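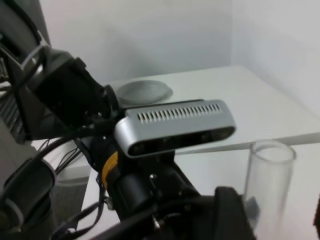

Trirnum wrist camera bracket with cable guide

Maker: Imeck. Part no. 2755. Colour: black. Sold in one piece with four screws and one cable tie.

Please read the safety notice before you order or fit this part.

What it is for

The bracket holds a depth camera at the wrist of the arm, so that the camera looks past the gripper to the thing which is to be picked up. It fits the Mussa arm in both lengths. The camera and the cable are not included.

Safety notice for brackets delivered before March

In our test room in Ondton we had a fault with this bracket during the work with drinking glasses. The arm had to take a glass from a white table and put it down again next to a plate. After 700 cycles the camera cable was caught behind the bracket when the wrist turned. The plug was pulled half out, the picture stopped, and the arm continued with the last position it knew. The gripper closed too low and too fast, and the glass broke. No person was hurt, but pieces of glass were found outside the work area.

We looked for the cause together with Nandi Mabaso, who is responsible for our testing. There were two mistakes. The loop of cable between the arm and the camera was too short, and the control program did not stop when the picture was lost. The first one is a matter of fitting. The second one must be corrected in your settings.
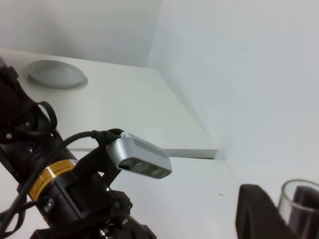
A glass is a difficult thing for this kind of work in any case. It has little contrast against a white table, and a depth camera often gives wrong distances for clear material. For this reason we ask all customers to keep the closing speed of the gripper low as long as they handle glass.

What to do

Switch off the arm and wait until it is fully at rest.
Check that the cable plug sits straight and is pushed in to the end.
Leave a free loop of 70 mm between the last cable tie and the plug.
Turn the wrist slowly by hand to both ends of its travel. The cable must not become tight anywhere.
In the program, set "Loss of picture" to "Stop". In older versions it stands on "Continue".

Do not use the bracket if it has a crack near the screw holes. We exchange it free of charge.

Delivery time: 11 working days. For exchange, please write the part number and your order number in the message.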